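The Lunchbox Clear-Out

I have eaten at my desk, on a bench, in a stationery cupboard and once on the stairs of a Clesley multi-storey during a hailstorm, so I feel qualified to talk about packed lunches. What I've never been any good at is the kit. By August my kitchen drawer held 65 plastic lids and, as far as I could tell, two boxes.

So I rang Jyoti Goel, who ran the sandwich counter at Plorero for years and has strong feelings about containers. She came round, had a cup of tea and tipped the whole drawer on to the floor (I had hoovered, thank goodness!).

Her first rule is that you should be able to see your lunch. Clear tubs get eaten and the rest go to the back of the fridge until they frighten somebody. I'd bought a lovely set of enamel tins from Mirnora, very smart, and had to admit I'd found a boiled egg in one of them that I couldn't put a date on.

Her second is about paper. I'm a foil person, my mother was a foil person, but Jyoti wraps everything in plain brown paper, scrunches it down and tucks it in on top of whatever's wet. Bread on top, salad underneath, no soggy corners. I tried it with egg mayonnaise on rye and it survived two buses and a very long meeting about parking.

Then there's the business of laying it all out. I used to assemble lunch at ten to eight with one shoe on, hunting for a fork. Now I put everything on one bit of table the night before - tub, bowl, cup, something to eat with - and it really does take the panic out of the morning.

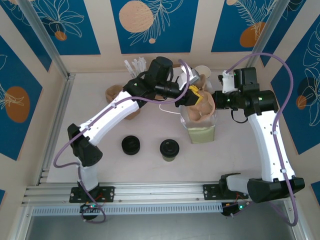
The cutlery was the biggest change for me. I keep mine standing up in a bunch where I can grab it, a mixture of old picnic spoons and two decent forks I'm not allowed to lose. Deepak Ahuja at work still stirs his soup with a biro, so I feel I'm winning.

As for the lids, I matched nine. The others went to my neighbour Ritu, who starts her seedlings on them and wants to know if I've got any more.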